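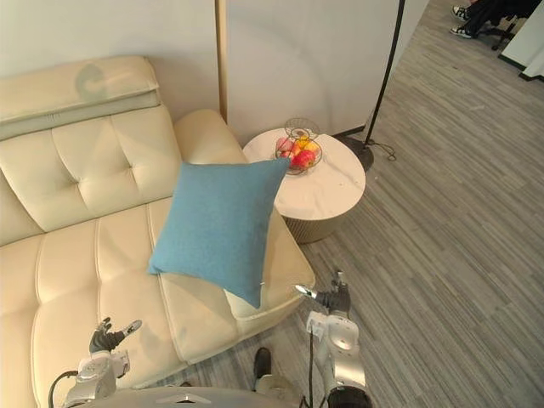 Ticket: Sofa Bredell, creme, Kopfstütze mit grauem Schleier
Erstellt von: Kyu-ri Hwang
Bearbeitung: Jae-hoon Sung
Status: gelöst

2019-08-12, Kyu-ri Hwang
Hallo zusammen, erst mal: Ich liebe dieses Sofa! Die Chaise ist ein Traum, und mit dem blauen Kissen an der Armlehne sieht die ganze Ecke endlich so aus, wie ich sie haben wollte. Nur auf dem Polster der Kopfstütze sehe ich einen schwachen grauen Schleier. Je nach Licht bin ich unsicher, ob das Schmutz ist oder bloß spiegelt. Bezug ist Leder, gekauft im April. Was darf ich da draufgeben?

Antwort Jae-hoon Sung
Hallo Kyu-ri, schön, dass es so gut passt! Bitte zuerst Deckenlicht aus und von der Seite schauen. Wandert der Fleck mit, ist es der Glanz vom Leder. Bleibt er stehen: weiches Tuch, lauwarmes Wasser, gut auswringen, von Naht zu Naht wischen. Keine Feuchttücher, kein Glasreiniger.

Kyu-ri Hwang
Licht aus, Fleck bleibt. Einmal gewischt, schon deutlich heller! Am Rand zur Naht ist noch ein Rest.

Jae-hoon Sung
Super, dann den Lederschaum von Grimport: 3 Minuten einwirken lassen, abnehmen, 24 Stunden nicht anlehnen. An den knopfartigen Vertiefungen im Rücken bitte sparsam, dort sammelt sich der Schaum.

Kyu-ri Hwang
Weg! Wirklich komplett weg, ich freue mich riesig. Zusatzfrage: Der runde Beistelltisch mit dem goldenen Fuß steht direkt hinter der Armlehne. Schadet das dem Leder?

Jae-hoon Sung
Kein Problem, 5 cm Luft reichen, damit die Platte nicht scheuert. Obstkorb darf natürlich bleiben! Ich lasse das Ticket noch 14 Tage offen, falls der Schleier wiederkommt.

Keine weitere Rückmeldung, Ticket geschlossen.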